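# Chapter 7: When the Grip Lets Go

Failures are the best teachers in this whole field, and this chapter is full of them! Up to now you've been planning paths, tuning speeds and getting arms to go where you want them. Now we get to the moment when the arm does everything it was told and the job still goes wrong.

Our main case comes from the packing line at Flestley, where an arm running the Duggan grasp planner handled cups and small jars. Over one August the line logged 937 picks of a single mug. In 38 of them the mug was dropped or knocked over, and the fault code was the same every time: none at all. The controller recorded each of those picks as a success. The arm then carried on to the packing box with nothing in its fingers, and on one shift it closed on the edge of the box and tore it open. A worker who reached in to clear the mess found the arm still live. No one was hurt, but the line was stopped the same hour, and it stayed stopped until the cause was understood.

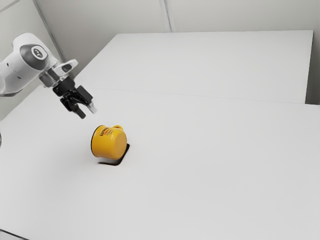 Grasp checking is the habit of asking, after every close of the fingers, whether there's really something between them. The Duggan planner didn't ask. It looked at the mug once, worked out a grasp for an upright cup, and trusted that answer to the end. Think about what a change of pose does to that plan. With a yellow mug lying on its side, the handle sticks up from the top and the rim opens toward the upper left, so a grasp worked out for a standing cup has very little to do with what the fingers will meet. Even the shadow deserves your attention, because a dark, hard-edged shape on a white tabletop can easily be taken for part of the object by a simple colour threshold. You'll test exactly that in Section 7.3, and it's great fun to watch a detector fall for it.

The repair at Flestley came in two parts. The first was a finger width check: if the gripper closes past 40 per cent of the expected width, the pick is marked as failed and the arm holds still. The second was a second look at the object just before the fingers close. We'll build both in the Cikance simulator, then run 311 trials with the mug started in different poses and sort the failures by cause.

The safety side gets its own section. A false success is more dangerous than a plain fault, since a plain fault stops the machine and lights a lamp. You'll learn how to write a safe stop, where to put it in the program, and why a safe stop in software never replaces the guard and the lockout.

**Before you start**

- Review gripper width and force from Chapter 4.
- Load the Arkau arm model and check that its fingers open and close.
- Keep a notebook open for your failure log. You'll need it from Section 7.1 on.

## 7.1 What counts as a failed pick?

Let's begin with the log itself. A pick has four stages: approach, close, lift and place. Each can fail in its own way, and your first task is to write down, for each stage, one thing the controller could measure that would show the failure.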